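Do those "recovery" slides do anything for heel pain, or is it just thick foam?

Posted by dordale_walker

I stand all day at work, and for the past couple of months the first steps out of bed have felt like stepping on a tack. Loosens up by lunch, comes back after I sit down. A coworker swears by a pair of recovery slides she wears around the house. I looked at the Tistis ones and they want $30 for what looks to me like a pool sandal. The tag says "clinically inspired," and I have no idea what that is supposed to mean. Inspired by whom?

Has anyone had heel pain go away and can say it was the sandals that did it? I have hard floors at home, if that matters.
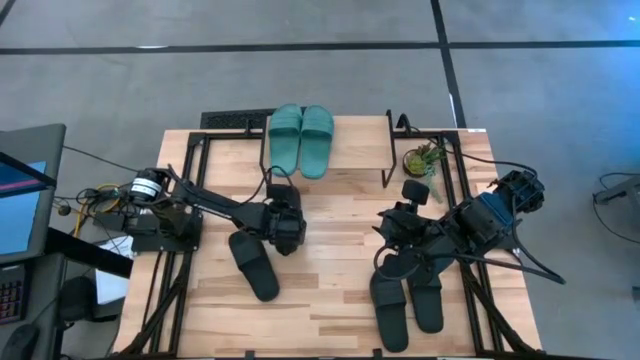

I'm not against spending the money. I am against spending it on a word printed on a tag. I already bought the gel cups from the drugstore and they did nothing except make my shoes tight.

Share
2 comments

Asnakech Ejigu

Heel pain that's worst with the first steps in the morning is often the plantar fascia, the band along the bottom of the foot, though you'd want someone to look at it before you settle on that. It often improves over several months whatever you wear, so be careful with testimonials. People buy the sandals when they hurt most, then they get better, and the sandals get the credit. Same goes for inserts and night socks.

That said, going barefoot on hard floors all evening does bother a lot of sore heels, and something cushioned by the bed is a reasonable idea. I wouldn't pay extra for the word "recovery." Press your thumb into the heel. If it goes flat right away, pass.

What I would put the effort into is stretching. Calf against the wall, knee straight, 30 seconds, then again with the knee bent. Pull your toes back by hand before you get out of bed. It's dull and it's free - probably why there's no display for it at the store.

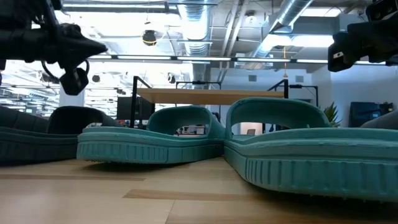

Page last changed: Thursday, October

One more thing, the straps. Loose slides make some people grip with their toes to keep them on, and that can leave the foot more tired. If yours slap when you walk, they're too big. And if the heel is numb, swollen, or hurting at night while you're off it, skip the shoe shopping and see a doctor.

Share

grilolcombe_pat

I have the Yu ones and love them, 370 days a year lol. Heel is fine now. Was it the sandals? I also changed jobs and quit running so who knows. Somewhere I read you need 1,000 steps to break them in but that sounds made up.

Share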